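Hand tools & grippers > Demonstration kits > Reviews
Search this shop... Go

Wodar Twin hand-held gripper set, my take after a month with it

I'd been putting off buying a pair of these because the Kutberg ones I used before were so heavy that my wrists gave up by lunchtime. The Wodar set came in August, in one box, two grippers plus cables, and I've been using them most mornings since (with far too much tea). The idea's simple: you hold one in each hand, do an ordinary job at a table, and the recording goes off to train the arms. It cost me £733 for the pair, and a spare set of pads is another £8.
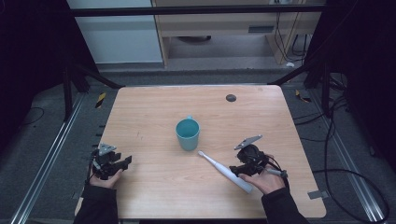
Mug and toothbrush on the table, one gripper in each hand.

Small household stuff is where I get on with them best. A toothbrush handle is a nice easy thing to pinch, but mugs are fussier, and I do much better going for the handle than trying to get round the body. The grey mounting plates on top take a bit of getting used to, as they stick up more than I'd expected! The cables are fine so long as you let them drop off the side of the table and don't try to be clever with them.

Now, the pads. The rubbery facing is lovely and grippy, but it does go ragged along the top edge, and mine have started to peel a little there.

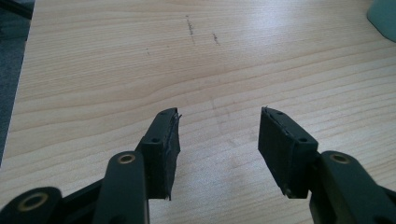 I've ordered the Ellden pads to try next, as they're meant to fit the same blocks, and Chou do a softer sort that I might get if those are no good. The joints themselves I've no complaints about, I like the brass-coloured bushings and the linkage feels tidy in the hand. I did 174 goes in one long session and my wrists were all right afterwards, so I'd buy them again, but I'd put spare pads in the basket at the same time.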